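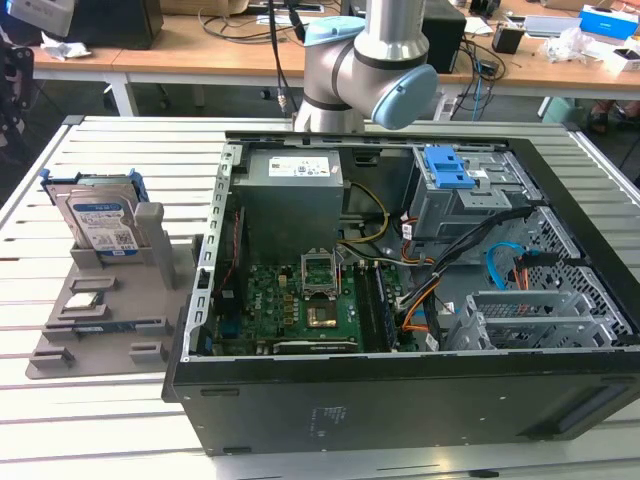

Desktop tower on its side with the panel off, power supply at upper left

Community Help > Computers & Electronics > Desktops > Power and Noise

Old desktop got loud - can I swap the power supply myself?

posted by tealkettle

Hi all! I've got an older black tower that I love to bits, and lately there's a rattle coming from the back that gets worse after an hour of use. I'm pretty sure it's the fan in the power supply. A shop in Pludomdale quoted me $150 for the job, and that seems like a lot for a machine this age. I found a 600 watt Drodetti unit for way less. Is this something a beginner can do at the kitchen table? I've added memory before but never touched the power side. No fancy graphics card, two hard drives, one DVD drive I never use.

gravelpath7

Yes, do it! It's one of the most satisfying jobs on a desktop and you'll have it done in an evening. Before you order, measure the old unit and look at the plugs. Some brand name towers use an odd shape or their own connector on the main board, and a standard one won't fit.

Then shut down, unplug from the wall and hold the power button for a few seconds. Lay the case flat with the open side up so nothing hangs by its wires. Take lots of phone pictures of the cables (I mean lots - I took 391 on my first build and still went back for one more). Unplug the big board connector, the small one near the processor and then the drives. Four screws on the back usually hold the supply in, so keep a hand on it when the last one comes out.

Never open the power supply itself. The parts inside can hold a charge long after it's unplugged.

And 600 watts is plenty for what you describe!

mossy_stapler

just buy a new computer, they're cheap now

Garrido Lane

Great project, but check that it's really the power supply first! Mine rattled for months and it was a loose DVD drive. With the side off and the computer running, keep your fingers and sleeves out and just listen. A case fan costs next to nothing compared to a supply. If it does turn out to be the supply, save the old power cord too, I use mine on a monitor.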